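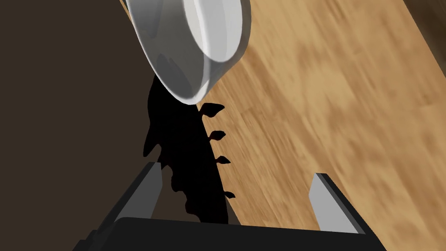 Domeo Cell -- Wrist View Setup and Upkeep

Domeo is the single-arm tabletop cell at Ondstead. It runs a parallel gripper with two flat fingers and a wrist view that looks out past the palm. Every change to the cell is made in the Filtido simulator first and moved to hardware once it passes. This page covers the gripper end. Arm calibration and the controller cabinet have their own pages.

Wrist view, rendered in Filtido. Fingers open, white bowl ahead of them, wood surface to the right. The palm body should stay along the bottom edge of the view. If it drops out, the mount angle in the model file has been changed.

Finger spacing. The open position is set to 70 mm between inner faces. Both fingers must be visible at full opening with neither one in contact with the object. Check this before loading a new object set.

Finger faces. The inner faces are light gray, which gives some contrast against the black palm. On the hardware they are wiped down every Friday and replaced after 3,000 cycles. Pads come from Rautiainen in packs of 100. Do not mix old and new pads on one gripper -- the closing point shifts.

Black silhouettes. A shape that renders solid black between the fingers gets logged with the run number. Check materials first, then lights, then the mesh normals. Leave the exposure setting alone until all three have been ruled out.

Motion blur. The wood grain streaks when blur is on. Keep blur on for test runs and turn it off when measuring finger position.

Glossy objects. Bowls are left at the default gloss value. Reflections near the base are expected and do not need to be reported.

Acceptance run. 500 approaches with the fingers open, no contact before the close command. One early contact fails the run. Restart from zero after any change to the mount, the pads or the model file.

Log files go in the Domeo folder under the month of the run. Runs from before April use the old finger model and should not be compared with current ones.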